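In Praise of the Boring Running Vest

I want to make a case for the running vest. I mean the thin, sleeveless, zip-front layer that hangs at the end of the rack, past the jackets, usually in one color and usually marked down by March. I love mine. I have loved it for longer than is probably normal for a piece of clothing that weighs less than a sandwich, and I think more runners should own one.

My conversion happened in August, of all months. I was staying near Clusau, up where the mornings are cold even when the afternoons will cook you, and I had packed like somebody going to the beach. First run, 6 a.m., I went out in a singlet and came back with arms like raw chicken. The next day I borrowed a vest from the lodge's lost-and-found box (with permission!), a faded blue Gurlow with a stuck inside pocket, and it was one of the best runs of my life. My chest was warm. My arms were free and a little chilly, and I didn't mind that at all, since arms get over it. By the top of the climb I had the zipper halfway down and the wind was going straight through me in the nicest way.

I bought my own the week I got home. I've worn it for three years and it has been on every long run from October to April.

What makes a vest so good is that running clothes are always solving a problem that keeps changing. You're cold at the door, fine at the first mile, too hot at the second, and cold again the moment you stop at a crosswalk. A jacket solves the first of those and then punishes you for the rest. You end up tying it around your waist, where it flaps and slides and slowly turns you into a person wearing a damp skirt. A vest gives up on your arms completely, and that turns out to be where most of us dump heat. Add a full zipper and you've got a thermostat you can work with one hand, without breaking stride.

I know the objection, because my whole running group has made it. Why pay for a jacket with the sleeves missing? I get it. A decent vest can cost nearly as much as a decent shell, and on paper you're getting less garment. But I'd ask how often you wear that shell zipped up for a whole run. I wear mine in hard rain and almost never otherwise. The vest comes out several times a week. Spread over a few winters it's the cheapest thing I run in, socks included.

Fit matters more than anything the hang tag says. A vest should sit close at the chest and a bit loose at the hem, and the armholes should be cut high enough that wind doesn't pour in under there but not so high that they rub. Swing your arms in the store. Swing them hard, like you're late for a bus, and ignore the looks. If the edge of the armhole touches the soft part near your armpit even once, put it back, because after 19 miles that edge will feel like a bread knife. I learned this from an early Irine model that I otherwise adored. Lovely fabric, perfect collar, and a scar I can still show people at parties.

The collar deserves more attention too. I like one that stands up on its own and has a little flap at the top of the zipper so the metal never meets your chin. Brushed lining is a treat in January and a swamp in April, so I'd skip it unless your winters are the serious kind. Pockets: two with zippers, up high, please. Low pockets swing. Put your keys in a low pocket and you'll have a castanet accompaniment all the way home.

Then there's the back panel. Some makers run the same windproof fabric all the way around, and I wish they'd stop. You don't need wind protection on your back when you're moving forward. You need a place for the sweat to go. The Onu vests get this exactly right, with a knit back that breathes so well you forget it's there, and the newer Gurlow ones have finally come around to the same idea. Mesh is fine as well, though it snags on everything and I have personally donated a good square of it to a blackberry bush.

I'll admit to one strong and possibly unfair opinion, about reflective trim. I want lots of it. Big ugly stripes of it. The fashion lately has been for tiny gray logos that supposedly light up in headlights, and I've stood in my driveway in front of my own car testing this, and I remain unimpressed. Vests are cold-season clothes and cold-season running happens in the dark. Make me look like a road sign.

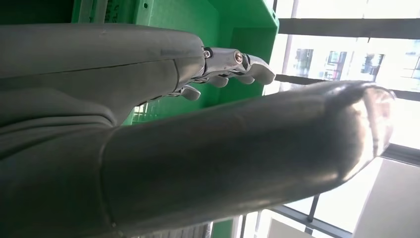 Care is easy, and a lot of people get it wrong anyway. Cool wash, zipper closed, no fabric softener ever. Softener clogs up the fabric and after a few rounds your clever breathable panel is just a panel. Hang it over a chair overnight and it'll be dry by morning. I've never put mine in a dryer and the hem still lies flat. When the wind-blocking front starts to wet out in drizzle, a spray-on treatment brings a good bit of it back, and you can do that on the porch while the coffee's brewing.

I keep a log (paper, spiral-bound, embarrassing) and when I added it up for this piece, the vest had 2,089 miles on it. The zipper pull has been replaced with a loop of cord. One of the pockets has a repair in thread that doesn't match. It's still the first thing I reach for when the thermometer is anywhere between freezing and the low fifties, and it has outlived several pairs of tights and one very expensive jacket that peeled like a sunburn.

So if you've been on the fence, this is a great time of year to look, with the winter stock going out the door. I've seen good ones at up to 30 percent off. Try a plain one. Wear it over a long-sleeved shirt when it's properly cold and over a T-shirt when it isn't, and give it a couple of weeks before you decide. Play with the zipper on the hills. And if you find one with high pockets, a knit back and truly hideous reflective stripes, please write and tell me who makes it, because mine can't last forever and I'd like to have the next one waiting in the closet.

Posted 2024-05-03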